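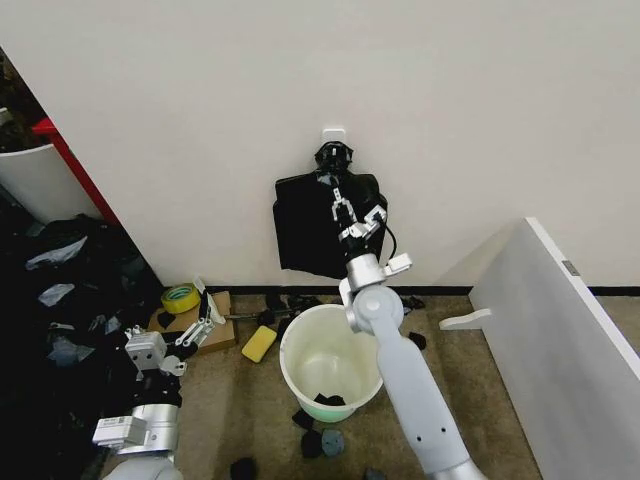

Yammine 5 is a petition and contact management package aimed at small advocacy groups. It collects signatures, checks them against an address list, sorts signers by district and sends follow-up mail. I have used it since June for the Fultbridge ballot access drive, where a group of tenants and small landlords is trying to get a rent registry question in front of the city council. Before that we used Jalitz, and most of the comparisons below are with that.

Setup

Installation took one evening. The program wants a voter or address file in comma-separated form, with street number and street name in separate columns. Ours had them in one column. Jalitz splits these without asking. Yammine rejects the file and reports the first bad line only, so we fixed the file outside the program and loaded it again. Hala Boutros did this work and kept a list of the street names that failed. Almost all of them began with a direction, such as North or East.

District lines come in as a separate map file. The import is fast, and the preview is clear enough to catch a file that is a cycle out of date. Overlapping districts (council ward, school district, water board) can be loaded together and switched on per campaign. This is the strongest part of the package, and Jalitz has nothing like it.

Signature entry

Paper sheets are typed in by hand or scanned. We did both. The typing screen shows one line at a time and moves to the next field with the Enter key. It can be used without a mouse. Matching runs as each line is saved, and the result is one of four states: matched, partial, duplicate or not found.

I loaded a test batch of 1000 lines from a closed petition whose results had already been certified by the clerk. Yammine marked 389 of them as partial. Most of those were good signatures with a missing apartment number or a short first name. The matching threshold can be lowered, but it applies to the whole campaign and to every field at once. A separate setting for apartment numbers would remove most of the manual review.

Duplicates are handled well. The program keeps the earlier line, strikes the later one and records who made the decision. When Behrouz Nikzad challenged a struck line from his own sheet, the log gave us the answer in a minute. 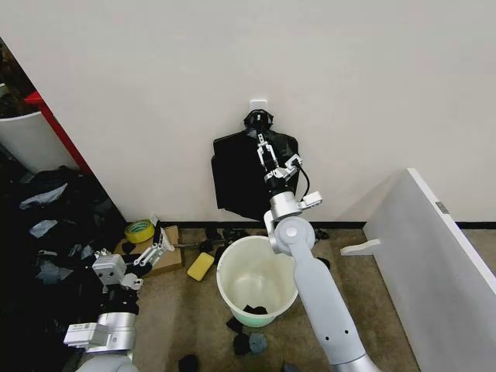 Scanning is weaker. Block capitals are read correctly most of the time, cursive almost never. The scan screen also leaves the original line image at a fixed size, too small to judge a doubtful letter. We stopped scanning in the second week and went back to typing.

Contact with signers

Each signer can be tagged by issue and by what they agreed to: mail, phone, door visit or none. Consent is stored per petition. A person who signs two petitions and agrees to calls on one of them will not show up in a call list for the other. That is the right behavior for a group that shares its database with partners, and ours does.

The letter tool is basic. Merge fields work, and it fills in the correct council member from the ward map. Formatting is limited to bold, italic and one level of list. Carla Nseir, who writes our letters to the council, drafts them elsewhere and pastes them in as plain text – the paste strips paragraph breaks unless each one is doubled.

Reports

There are 5 built-in reports. The ward summary is the one we use, and it prints on a single page. The validity report gives a running rate per circulator, which is useful for training and easy to misuse. Access to it can be limited by role, and I would do that before adding any circulators. Custom reports need the paid tier.

Support

The manual is complete but out of order, with user roles explained after the section that requires them. I sent two questions by mail. The one about direction prefixes was answered the next morning with a workaround. The one about matching thresholds got a reply saying the request had been noted.

Who it suits

For a single petition in a single ward, Jalitz is cheaper and faster to learn. The Fliltham chapter, run by Hanan Chamoun, has stayed with it and has no plans to move. For a group working across several overlapping districts, or one that expects its signatures to be challenged, the map handling and the decision log in Yammine are worth the extra setup. Test the matching on an old certified petition first, and set the threshold before real sheets come in. Changing it later does not rerun lines already saved.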